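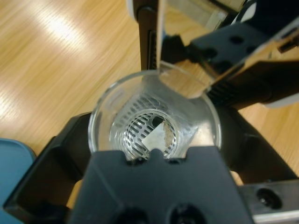
A reader in Clanlow wrote in after my last post to say that a robot making coffee is all very well, but she has been making it half asleep for years and what could a pair of arms possibly teach her about a kitchen counter? Quite a lot, I think! I went to the open day at the Lodhi workshop in Skakildale expecting to stay long enough for a quick look, and I stayed until they started stacking chairs. I came home with a page of scribbles, and nearly all of it was kitchen stuff.

So this is tip 1199 on the running list, and it's a long one.

Give everything a parking spot

The arms work best when the cup, the tray and the machine are where they're expected to be. The woman running the demonstration told us that most of the setup time goes into deciding where things live, and very little into the coffee. I tried it at home the next morning with four small pieces of masking tape on the counter, one for the glass, one for the capsule tin, one for the spoon and one for the tray. My husband laughed for two days and then started putting the spoon back on its tape. Leave the tape down for a week, then peel it off. By then your hands know the way.

Clear the landing strip

Keep the stretch of counter in front of the machine bare. Mail, keys and the fruit bowl all drift there in our house, and every one of them is something to reach around while you're holding a hot drink. I moved the fruit bowl to the windowsill and I'm still pleased about it.

Pour from low down

If you're tipping anything from one container into another, bring the lip of the upper one right to the rim of the lower one before you start tilting. Hold the lower one still and move only the upper one. I had always met in the middle with both hands, which explains the state of my stovetop. It works for dry things too - rice, sugar, ground coffee, birdseed. Go slower than feels natural at the very end, when the last bit likes to come out all at once.

Use a clear cup for practice

Teaching a child to pour? Clear plastic, every time. They can see the level rising through the side and they stop sooner.
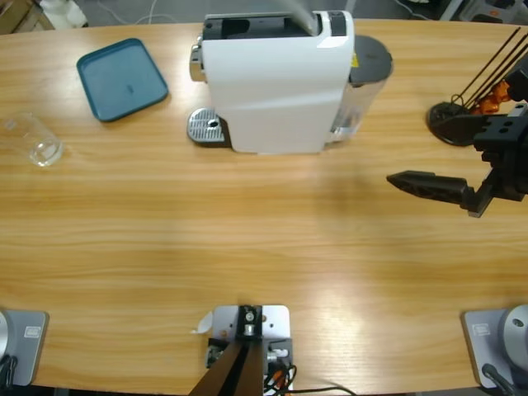
Skakildale, 25/08/2024

Notes from the afternoon session, typed up the same evening while I could still read my handwriting. The room was packed (over 700 people came through during the day, I heard at the door) and I had to stand on tiptoe for the first part, but people were very good about swapping places.

A capsule machine wants its tank where you can get at it. If yours sits with the tank jammed against the wall, turn the whole thing until you can lift the lid without moving anything else. You'll refill it more often with fresh water that way. Mine takes 600 ml, and I now empty out whatever's left at night and fill it in the morning.

Pull out the drip tray and wash it on its own, with an old toothbrush for the holes. Dish soap and warm water are plenty. Let it dry upside down on a towel before it goes back.

Put the glass under the spout before you touch a capsule. I asked about the order of the steps, and the answer was that they write every one down, even the ones that sound silly. I've taped a list inside our cupboard door:

Glass under spout
Check water
Capsule in
Lever down
Press button
Wait
Capsule out

My mother-in-law, who has been scared of our machine since March, made herself two cups from that list and wouldn't let anyone help!
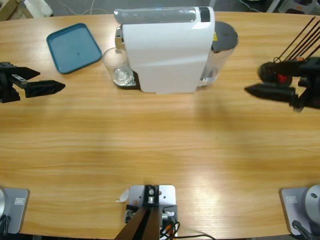 The other thing I wrote down, and underlined twice, was about pausing. Before reaching for something, stop with your hand near it and look. Sounds fussy, I know. But I've knocked over far fewer glasses this week, and I am a champion knocker-over of glasses.

A small tray is worth having on the counter as well. Used capsules, a wet spoon, the sugar you spilled - it all goes on the tray and the tray goes to the sink in one trip. Choose one with a raised rim so nothing rolls off on the way.

If your counter is shiny, try standing in a different place when you wipe it. Glare hides sticky rings completely, and one step to the left shows them up.

There's another open day planned in Karkov, and I'll post the hours when I have them. Wear comfortable shoes, bring a pencil, and ask your questions during the resets between runs, when the people at the table have a free minute.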